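The Karkville club that teaches robots to tidy up

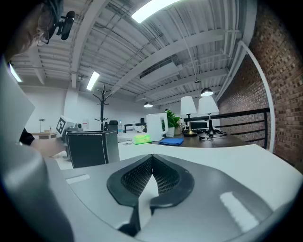

I'd been told to come hungry, as the Karkville robotics club runs on toast, and by half past six I'd had three slices and a lesson in how to pick up a sponge. It's harder than it sounds! You hold the gripper in your hand, squeeze, lift, move across, let go, and then you do it all again (and again) so that the arm has plenty of goes to learn from later.

"Slower," said Tamsin Paewai, who started the club and has the patience of a saint. "You're throwing it."

I was, a bit. My first try went on the floor and my second landed upside down, but Kai Petersen kept it in the pile anyway. He likes the scruffy ones. Britta Strobel doesn't, and the two of them have been having that argument since July.

What they're working towards is the Conberg Tidy-Up, a contest for student teams where your robot gets 72 seconds to clear a desk it has never met before. Last year the club came second from bottom. Their arm picked up a mug, carried it beautifully to the far side and then just sat there holding it – Cường Tô still can't talk about it without putting his head in his hands.

So this year they're doing far more practice runs. The target is 522 before the entry form goes in, and they'd reached 170 on the evening I visited, mine included. Da-eun Nam keeps the tally in a school exercise book and won't let anyone else write in it.

I asked her whether she thought they'd do better this time. She turned a page, wrote down my last attempt and said the soft things were going well but she was worried about spoons. Then somebody shouted that the toast was burning, and off she went to rescue it.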